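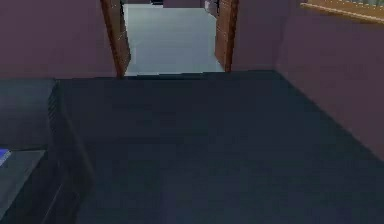 ## How loud is an empty room?

So my project started with me clapping in rooms like a weirdo. I wanted to know how much carpet changes the echo, and whether paint color does anything (my roommate Huệ Lã swore that it did, and we had a bet going!).

I popped balloons in two rooms at Dallness Hall, one carpeted and one with bare tile, and recorded each pop on my phone. A room's echo time is how long the sound takes to drop by 60 decibels, but my recordings were too noisy for that, so I measured a smaller drop and scaled it up. Professor Jaber said that's pretty normal.

I looked at 1000 Hz first. The tile room rang for a good bit longer, and you could hear it without any software. Low notes were a lot closer, which makes sense, as thin carpet doesn't soak up much bass.

Then paint. Han-gyeol Ma helped me test 3 painted boards, all the same size and brand, and I couldn't find any difference I'd trust. Huệ owes me noodles.

If I did it over I'd use bigger balloons and turn off the air vent, which ruined my whole first batch. I'd also like to try curtains next.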